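*Last revised 22 Dec 2020*

## Section 2: Setting Up Your Domel Under-Sink Water Filter

Welcome back! If you worked your way through Section 1, your Domel is out of its box, the parts are sorted, and you've had a look at the space beneath your sink. Now comes the part that most folks put off until the weekend, and we promise it goes more smoothly than you may fear. Pour yourself a coffee first if you like. There's no prize for speed.

### Before you start

You will need an adjustable wrench, an old towel, a flashlight, and a bowl to catch drips. Everything else is in the Pokelico parts bag, including the spare O-ring (please don't throw that little fellow away, you'll be glad of him at the first cartridge change).

**Caution:** Connect the filter to the cold water line only. Hot water will damage the cartridge and may cause the housing to leak.

### Shutting off the water

1. Find the cold water valve under the sink and turn it clockwise until it stops. Old valves can be stubborn, so go gently and let it take its time.
2. Open the cold tap and let the line run out. Leave the tap open.
3. Spread your towel on the cabinet floor and set the bowl under the valve.

**Note:** If the tap keeps dripping after a few minutes, your valve may not be closing all the way. Use the main shutoff for the house instead, and be sure to let everyone at home know before somebody steps into the shower!
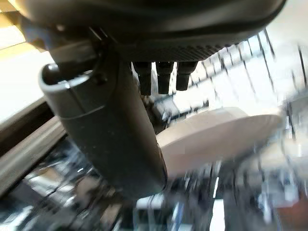
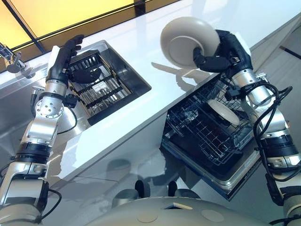

### Mounting the bracket

4. Hold the bracket against the side wall of the cabinet, high enough to leave 10 inches of open space underneath. You'll want that room later when you lower the housing to change the cartridge.
5. Mark the screw holes with a pencil, then fasten the bracket with the screws from the parts bag. Snug is plenty - the bracket can crack if you lean on it.
6. Slide the filter head onto the bracket until it clicks.

### Connecting the lines

7. Unscrew the faucet hose from the cold valve. A little water will come out, and the bowl is there for just that.
8. Screw the Domel adapter onto the valve by hand, then give it a quarter turn with the wrench.
9. Push the blue tube into the port marked IN and the white tube into the port marked OUT. Tug each one lightly. A tube that slides back out wasn't seated, so push it in again, a bit farther this time.
10. Join the white tube to the faucet hose with the second adapter.

### Turning the water back on

11. Close the tap, open the valve slowly, and look over every joint with your flashlight.
12. If all is dry, open the cold tap and let it run for 10 minutes. The first water may look gray or cloudy. Those are harmless carbon dust and air bubbles, but please don't drink it.

**Caution:** If a joint drips, close the valve before you tighten anything.

Replacement cartridges are sold as part number 2491. Write today's date on the sticker and put it on the housing where you can read it without crawling in. Cartridge changes are covered in Section 3.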